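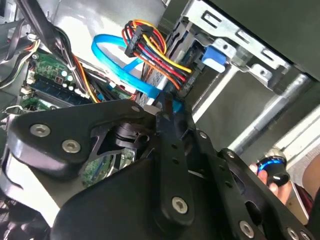
Brindgate publishes working rules for robot arms on PC strip-down benches

BREMHAM, April -- Brindgate has put out its first bench code for hand-and-robot dismantling of old desktop computers. Free to download, no sign-up. Runs to 10 pages, 2 of them a checklist for the wall.

The code covers work where a person and an arm share one machine. Main points:

Mains lead off and bagged before the case is opened.
One named person in charge of the arm per shift. Name on the board.
Slow speed whenever a hand is inside the case or near the gripper.
Cables unplugged at the connector, never pulled by the wire.
Any pinch, however small, logged the same day.

Drafted over the winter by Lachlan Mowat and Jovita Ayala, then tried out at the Huvberg site on 1,035 desktops. 40 changes came out of that, most of them to do with wiring. "Loose cable is the hard bit," said Mowat. "Drives and memory sit where you expect them. Cable doesnt. We rewrote that section more than any other."

Isla Rutherford, head of safety at Brindgate, said: "It is a working document. If your bench does it better, write in and tell us -- we will print it."

The code does not replace a site's own risk assessment or any legal duty. Fully fenced cells are not covered, a seperate note on those is with Kornél Kelemen at Ritchie and will follow.

Printed copies from the Bremham office, weekdays until 4pm. Press questions to Euan Rutherford, same office.

ENDS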